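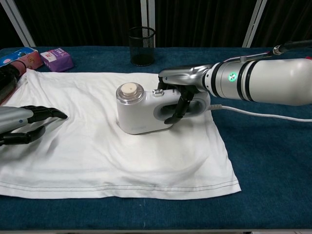

Steamers to replace irons at Ovska costume store, but doubts remain

13/06/2022

The costume and linen store at Ovska is to stop using irons for most of its pressing and switch to handheld garment steamers from September. The plan was put to members at a meeting in the main hall, and it passed, though with a good deal less cheering than its backers may have hoped for.

The store lends stage clothes, tablecloths and bed linen to schools and drama groups in the area. It holds 1,242 pieces, nearly all of which come back creased. At present each one is pressed on one of the old ironing boards in the back room, and the queue in the busy months has been a sore point for years.

Under the new scheme, steamers will be bought from the supplier Nesex and placed at the sorting tables, so that items can be freshened up where they are checked in. The boards will be folded away, except for one. The budget is 400 pounds for the machines and a further 300 for hanging rails, which the store does not have enough of.

The rails may turn out to be the more useful purchase. A steamer works best on cloth that hangs, where its own weight helps pull the creases out. Used on cloth lying flat on a table, it has nothing firm to press against, and the damp has to go somewhere, usually into whatever is underneath. Anyone who has tried to get a sharp fold into a cotton tablecloth this way will know how it tends to end – softer, certainly, but not flat.

Oleksandra Pasichnyk, who looks after the linen side, told the meeting she was in favour of trying it but would not be giving up her iron.

"For a velvet cloak or a dress with pleats, yes, I'd take the steamer every time," she said. "For a white cloth with a stitched hem, I want to see it done. The hem is always the last part to come straight. It's two or three layers thick and it holds its creases."

She also asked how often the water tanks would need filling. The handheld kind carries only a small amount of water, and a long cloth can use up a tankful before the job is finished. The answer from the floor was that people would get used to it, which did not seem to satisfy her, or the row behind her.

Supporters of the change made much of the time it would save. A note handed round before the vote claimed that 1,000 items a season could be dealt with by steamer alone. It did not say where the figure came from, or whether any of the items were tablecloths. When pressed, the authors said it was based on shirts.

There were sensible points on their side too. A steamer is much less likely to leave a scorch mark or a shine on dark cloth, and it can go over buttons and trimmings that an iron has to be steered around. It also heats up quickly and takes up very little room. For a store that lends out so many costumes, those things count. Nor will many people miss the boards, two of which have legs that no longer lock.

Less was said about safety. Steam burns are nasty and quick, and the sorting tables are busy places, with boxes, pens and labels lying about and people reaching across one another. A lead trailing over a tabletop is easy to catch with a sleeve. The meeting agreed that one end of each table should be kept clear for steaming, and that a heatproof mat should be put down before a hot machine is stood on it. Nothing was agreed about who would check.

Two of the regular borrowers, the Dullari players and the Vakulenko dance school, have been asked to report back on the state of what they receive. The dance school has already said it would rather have its skirts steamed than ironed. The Dullari players, who borrow tablecloths for their suppers, asked if they could have them ironed as before. They were told yes, for now.

That leaves the store buying a new set of machines while keeping an iron for a fair share of the work, and it is hard to see where the promised saving in time will come from. A short trial on the linen shelves before the order went in would have cost very little. One was suggested from the floor and not put to the vote.

The steamers are due to be ordered over the summer. Members who want to borrow white linen in September are asked to say on the form whether they need it pressed flat.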